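How to Refresh a Matte Gray Cylinder Vase (or Canister, or Tumbler)

I have a real soft spot for plain dark gray cylinders. Vases, utensil holders, pencil pots, tall canisters – if it's round, straight-sided and the color of a rainy sidewalk, I probably own one. They look great against a pale wall and they go with everything. They also show every greasy thumbprint you've ever put on them, and one rough spot on the edge can bug you for months!

The good news is that a matte finish is easy to bring back once you know what to leave alone. You need an evening, a few things from under the sink and a little patience while paint dries.

What you'll need

Two soft cotton cloths (old T-shirts are perfect)
A bowl of warm water with a few drops of dish soap
Baking soda
A soft toothbrush
Cotton swabs and toothpicks
Fine sandpaper, 112 mm wide strip or whatever you have, cut down to a thumb-sized piece
A small pot of matte gray touch-up paint
A scrap of white cardstock

I keep all of this in a lidded Tidex box so I'm not hunting for toothpicks halfway through. For paint I've used the Ultero matte sample pots, and I like that they dry without a sheen. Any truly matte paint will work as long as the label says it suits your material. Ceramic, metal and plastic all want something slightly different, so read the back before you buy.

Step 1: Find out what you have

Tap it with a fingernail. Ceramic rings a little, metal rings a lot, and plastic just sort of thuds. Then look inside and at the base, where the raw material often shows. If the gray color stops at the rim, you have a coating, and coatings need a gentler hand than a color that goes all the way through.

Step 2: Wash it

Dip the cloth, wring it out well, and wipe from top to bottom in long strokes. Going around in circles leaves faint rings on a matte surface that you'll only notice once it's back on the shelf. Change to clean water when the bowl turns cloudy, wipe again, and dry with the second cloth.

For greasy spots, mix baking soda and water into a thin paste, pat it on, wait 60 seconds and rinse. Please don't scrub! Matte surfaces turn shiny when you rub them hard, and a shiny patch on charcoal gray is much harder to hide than the fingerprint was.

Use the toothbrush around the base and along any seam.

Step 3: Check the outline

I love this part, because it's where you catch things you've walked past for ages. Stand the piece in front of something pale and bring your eye right up close. Ignore the middle and follow the left edge, then the right. Against a light background a smooth side makes one clean line, and even a tiny bump or nick breaks it. Give the piece a quarter turn and look again. Keep going until you're back where you started, and stick a bit of masking tape just below anything you find.
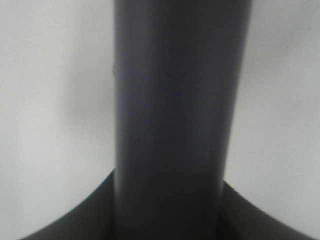 A reader going by Meinecke wrote in to say that a desk lamp set low and off to one side makes the check much easier, and that half of the "chips" on an old gray canister turned out to be dried-on drips that popped off with a fingernail. I've been doing it with the lamp ever since and it's a terrific tip. Try the fingernail first, then a damp swab. If the spot moves, it was only dirt and you can skip the next two steps.

Step 4: Smooth the rough spot

If it's a real chip, or a little ridge on a seam, fold the sandpaper over the tip of your finger. Dampen it for ceramic, keep it dry for plastic. Make three or four very light passes, only on the high point, and then feel it. You're taking off the sharpness and leaving the rest alone. Stop early. You can always do one more pass.

Wipe away the dust and let everything dry fully.

A caution about glass: I leave chipped glass alone, and I'd suggest you do too. And anything you drink or eat from shouldn't be patched with paint, inside or on the rim.

Step 5: Match the color

Dark gray is sneaky. Some grays lean blue, some lean brown, and you can't tell in the pot. Dab a little paint on the cardstock, let it dry, and hold it right against the piece in daylight. If your cylinder has a bluish cast, a speck of navy stirred into plain charcoal gets you there surprisingly fast. Write the mix on the card and save it for next time.

Step 6: Touch it up

Load the very tip of a toothpick and place one dot in the nick. Let it settle. When it's dry, add another if the spot still looks hollow. Several tiny dots look far better than one fat blob, and a brush tends to leave a halo.

Leave it overnight before you handle it.

Putting it back

My tall Brurketti vase lives on a white shelf with nothing close to it – I like the soft shadow it throws on the wall in the late afternoon. If yours holds wooden spoons, stick felt dots under the base so it doesn't scrape when you slide it over.

For upkeep, a dry cloth every week or two is plenty. Skip furniture polish and anything with wax in it, which will sit on the surface and go blotchy. And pick it up by the base! Most of the smudges on mine were at exactly hand height.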